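From the Ernotport Neighbors' Bulletin, May

WHAT WE LEARNED FROM THE GREAT SHED CLEAROUT

The town asked us to empty the old ferry shed before the roof people came, and we said yes in the cheerful way of people who had never looked behind the second door. Behind the second door was everything Ernotport has declined to throw away.

Saadet Ekinci kept the ledger. By her reckoning 1,711 items went out, of which 568 found new homes at the giveaway tables. The rest went to Tirken for scrap, apart from 2 canoes that both belong to the same man, who says neither is his.

Some notes for next year, should we be foolish enough to have one:

Paint. If you can't get the lid off, it is not "still good." The county takes dried-out cans at the north gate until 4 p.m.

Chairs. Three legs is a sculpture. Please take it to the arts center, where they are expecting you.

Books. We now own 233 copies of the same harbor cookbook. Meenakshi Saxena has made the fish pie on page 40 and advises against it.

Old computers. Wipe the drive or take it out before you donate, and tell us if parts are missing. A tower with an empty processor socket can still be worth having for the case, but the person carrying it home on a bicycle would like to know first.

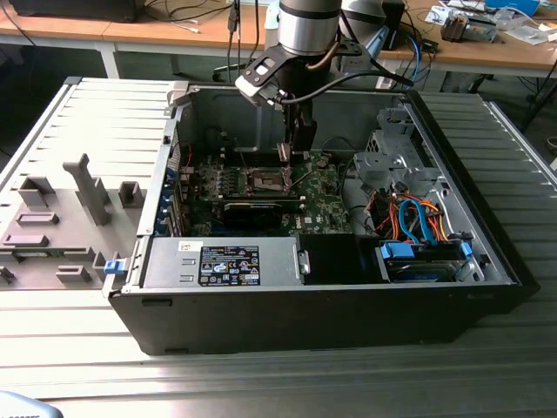 LOST AND FOUND

Still at the desk: one left rubber boot, a casserole dish with YAZICI on masking tape, and a set of keys to a Gisteck filing cabinet. The filing cabinet went to Tirken -- locked, and heavier than it should have been. If it was yours, call Saadet.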